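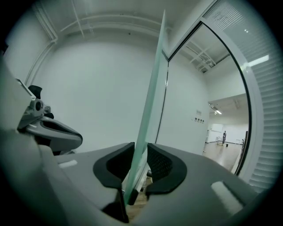

Zernisham is looking for a few patient pairs of hands to join us in April, when we fit out the upstairs rooms at our Madon building with glass shelves, doors and partitions. Most of the work is slow and careful, and a good part of it is simply keeping a tall, thin pane like this one, with its pale green edges, upright in a plain white room until somebody is ready for it. If that sounds restful to you, we would love to hear from you! You don't need a trade certificate. Hsu Hsiu-ying will spend the first 15 hours with you going over lifting, carrying, cleaning and setting down (she is very kind about questions, so please ask them), and after that you'll work beside Bujar Mladenović, who has been fitting glass for more than 30 years and likes company.

Shifts start at 7:30 a.m. and finish by mid-afternoon. Lunch is on us, and so are gloves and sleeves, but please bring your own sturdy shoes. Write a few lines about yourself to Zerrin Canpolat at the Zernisham office, Room 316, and tell her which mornings suit you.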